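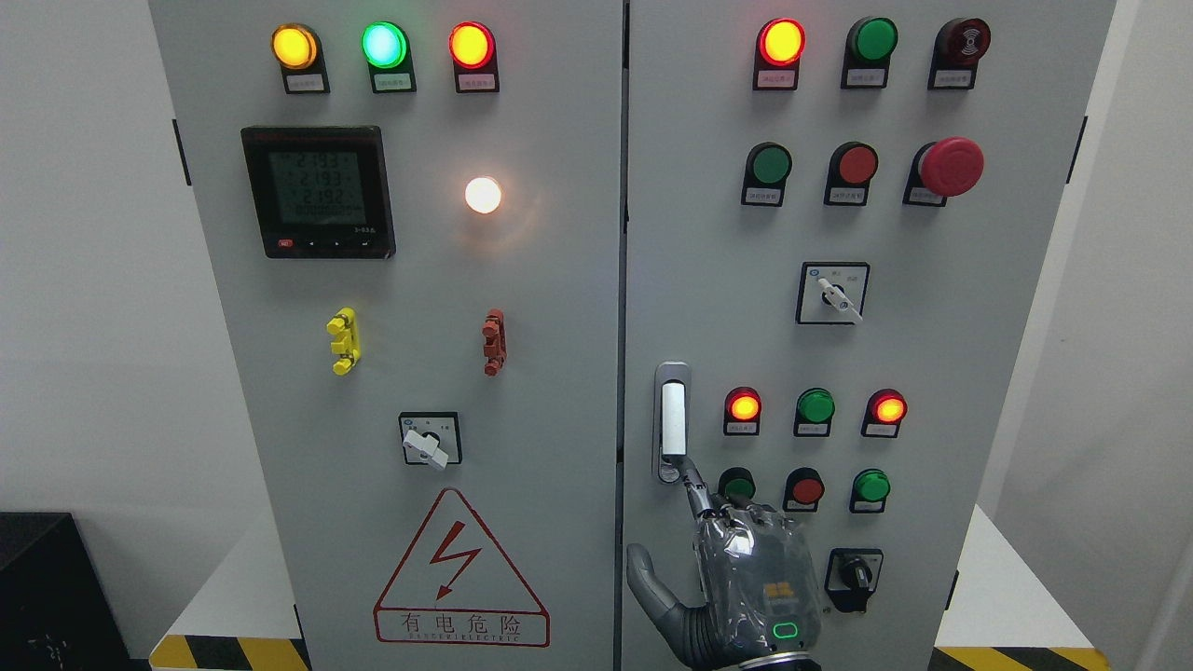 FOR IMMEDIATE RELEASE

Clusik opens its Tanholm practice hall, and I get to tell you about it

Hello from Tanholm! I run the training side of Clusik, and I've been waiting most of the year to write this one. Starting in October we're opening a practice hall where people who work near electrical control cabinets can learn their way around the doors before they ever have to do it on a noisy shift with a supervisor looking over their shoulder.

If you've walked past one of these cabinets at work, you know the feeling. Lamps glowing yellow, green and red, a meter showing numbers you may or may not understand, a row of push buttons, and a big red emergency stop sticking out farther than everything around it. Most people learn which is which from whoever happens to be standing nearby. I did too, and I picked up some bad habits that took me years to shake (I used to read a meter by glancing at the top line and walking off).

So we built a course around the front of the cabinet. The doors stay shut for the whole thing. We don't teach wiring, and finishing our course won't make you an electrician. What we do teach is how to look at a panel, say out loud what it's showing, write it down properly and know who to call.

The hall is 2,991 square feet on the ground floor of the old Manzano building, with parking in back and a break room that has a very decent coffee maker. We have room for 100 people a month, split into small groups, and each session runs across 2 days. The first morning is all lamps and labels. I know that sounds slow! But color alone doesn't tell you what a lamp means, and I'd love for every person who leaves us to read the label first, every time, even on a panel they've seen a thousand times before. If the labels are in a language you don't read, as they can be on imported equipment, you'll practice working from a translated sheet and checking it against the door one device at a time.

After lunch we move on to meters. A display with three stacked readings, say 2193, 2193 and 2192, gets copied down as three readings, with the time next to them and the units taken from the equipment manual. We spend a good while on that, and on what to do when one line stops looking like the other two.

Day two is switches, buttons, buzzers and emergency stops, and then the lockout part, which is my favorite. People get chatty there, they swap stories from their own plants, and we always run over. Please bring your own site's lockout procedure if you're allowed to share it. Ours is for practice and yours is the one that counts when you get home. The same goes for the warning triangle with the lightning bolt: we treat it as meaning what it says, all day long, in every exercise.

The price is $582 per person, with lunch both days and a printed workbook you can keep. Companies sending a group can ask us for a weekday that suits their shifts. We're also taking a shorter version on the road to Stirkcombe in November, for folks who can't make the trip to Tanholm.

Come see the place first if you like. We're holding an open house on Tuesday from 4 p.m. to 7 p.m., no sign-up needed, and I'll be there the whole time and happy to talk your ear off. Wear closed-toe shoes, please.

Booking for the October and November sessions is open now through the Clusik training desk. Reporters and trade editors who want to sit in on a morning are very welcome, just let us know the day before so we can put out another chair.

About Clusik: We're a small training company based in Tanholm, teaching everyday equipment skills to plant operators, maintenance helpers and building staff.

We use cookies to keep this site running and to remember your settings. By continuing to browse you accept our cookie policy. Accept | Manage settings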